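Teaching an arm to pick blocks out of a bin, by hand and by remote

Part two of the bench notes. Part one covered bolting things down, and if you skipped it, go back and bolt things down.

You can get a robot arm to pick up a wooden block in two ways. One is to write a program. The other is to show it, over and over, until it catches on or you retire. This page is about the second way, as we do it at Ellel, where the record for one operator in a single sitting is 58 demonstrations and the operator went home and dropped a fork.

What you need

An arm with a two-finger gripper. A bin with sloped sides. Some blocks. Clamps, more than you think. A way to move the arm: your own hands if it has a free-drive mode, or a hand controller of some sort. Ours is a secondhand gamepad known as Joker, for reasons that become clear when you use its left stick.

Also a second person near the stop button. This is the easiest job in robotics and somehow the hardest to fill.

Step 1. Decide what counts as done

Write it down before you touch anything. Ours says: fingers close on one block, block leaves the bin, block is let go over the drop spot, arm goes back to start. Four lines. We didn't have these for the first batch, and two operators spent a week teaching the same arm two different jobs. The arm split the difference and learned to hover.

Step 2. Do the first ten by hand

Switch to free-drive, hold the arm near the wrist and walk it through the pick. Go slowly. You will learn where the joints get stiff and which corner of the bin you can't get into without the wrist hitting the wall. Throw these ten away afterward. They are for your education – the robot gets nothing from them except a sense of your character.

Hand guiding is fine for smooth paths in open space. Down in a bin it gets awkward, and if you are recording with a camera, you'll also record a great deal of your own elbow.

Step 3. Switch to remote

Stand where you can see the fingertips. Set the speed to something embarrassing. Come in from straight above, stop a hand's width over the block, turn the wrist so the fingers straddle the narrow side, and only then go down. Beginners turn and descend at once, which looks very professional right up to the knock.

Leave the blocks lying every which way. A block on the flat floor is easy, and a policy trained only on easy blocks will be baffled by the first one that leans on a slope. Try for a mix: some flat, some at an angle, one up against a side wall where you'd prefer not to go. 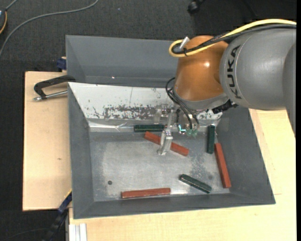

Lakmal Marikar wrote in after part one to say he'd given up on mixing things by hand. People who think they are scattering blocks at random put them in the same four places every time, he said, and he now tips them in from a cardboard box and lives with whatever lands. He also asked that we stop telling readers to pick the nearest block first, as his arm had learned to ignore the far side of the bin completely.

Fair on both counts. The advice on order is gone from this version. Pick whichever block is least blocked by the others, and if there's a tie, take a different one from last time. On tipping, I'd add that you should keep your fingers out of the bin after the box is empty. Everybody straightens one. Leave it alone.

Step 4. Keep the bad ones, in their own folder

You will fumble. If you fumble and recover, keep the recording, as the recovery is worth having. If you fumble and swear and hit stop, it goes in the other folder. Jintana Panyasiri labels ours, and her note for one of mine reads, in full, "why."

Don't trim the pauses out of the good ones either. A short wait before closing the fingers is part of how you do it. A long wait while you look for your coffee is a different matter, and that you can cut.

Step 5. Train, test, go back

We train at 216 demonstrations and then again at 600. The first model usually reaches for the right block and closes on the air next to it. Watch where it misses and go record more of exactly that. Adding another pile of the picks it already does well is pleasant work and gets you nothing.

Test with the clamps checked. A bin that has crept a finger's width since the recordings will make a good model look like a fool, and you'll spend the afternoon blaming the software. Bilal Harb now marks the table with tape along the front of his bin, and checks it before every session.

Part three will be on stacking. Please send your drop-spot questions before then, and label your folders.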